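Review: Drovby Remote Demonstration Kit
Reviewed by the Applied Handling Laboratory, Cárdenas Institute
04/06/2024

The laboratory has used the Drovby kit since December to record demonstrations for its household and office tasks. The kit consists of a pair of hand controllers, a foot pedal, a small control box and the recording software. It was purchased to replace the Lavell leader arm, a passive copy of the robot that the operator moves by hand. Both systems remain in the laboratory, and this review compares them where a comparison is useful.

Installation required most of a working day. The printed guide covers the control box adequately but omits the network settings, which had to be requested from the supplier. Calibration takes two people and must be repeated whenever the arm is remounted.

In daily use the controllers are comfortable and responsive. Over the review period, 3 operators recorded 236 accepted demonstrations, chiefly of opening and closing drawers, clearing small items from a surface and moving cloths. New operators produced acceptable recordings by their second session. The Lavell arm had demanded considerably more practice, and its weight was a frequent complaint.

The principal shortcoming is the absence of force feedback. An operator closing a drawer must judge contact by eye, and early recordings show a tendency to keep pushing after the drawer has reached its stop. With the leader arm, resistance can at least be inferred from the lag between the two arms. The laboratory now asks operators to approach the drawer front slowly, make contact beside the handle, and release the pedal as soon as travel ends. Drawers standing open to different depths should be included from the first day of recording. A set made from one starting position was of little value in training.

The recording software, Dolarar, is dependable. Each demonstration can be trimmed, labeled and rejected from the same window, and the pedal marks the start and end of a trial without the operator releasing the controllers. Export is slow for long sessions. The search function does not recognize labels containing a hyphen, a fault that the supplier has acknowledged.

The kit costs around 2000 dollars, with support included for 2 years. Replacement grips are sold only in pairs. At that price the laboratory considers it suitable for teaching groups and smaller research groups whose tasks involve light contact. Groups working on insertion or tight assembly should retain a leader arm.
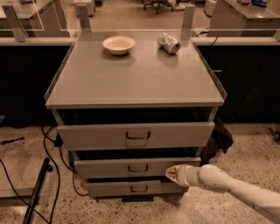

Dulce Galindo: We have had the same kit for a year and agree on the missing force feedback. Lowering the controller scaling for the last part of the push helped us a good deal. The setting is under Motion, on the second tab, and it can be assigned to the pedal.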